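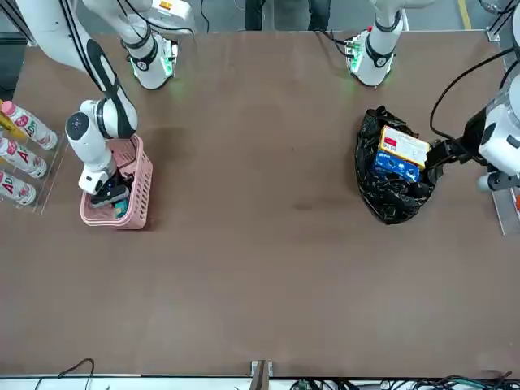 I put the Darnix two-arm collection bench together for people who need lots of demonstrations and don't have all year to record them. You get both arms, the grippers, the table and our recording software, Firkudley. My favorite starter task is bagging - one gripper holds the side of a crumpled black plastic bag while the other reaches down into the pink basket. Bags fold differently every time, so plan on plenty of takes!

Akosua Aidoo ran 1,526 of them on hers and still asks me for more basket ideas. I'd start with 200, train, then see where it struggles. Setup takes two people and 30 minutes. Questions go to me or Hanan Fakhoury - we both love talking bags.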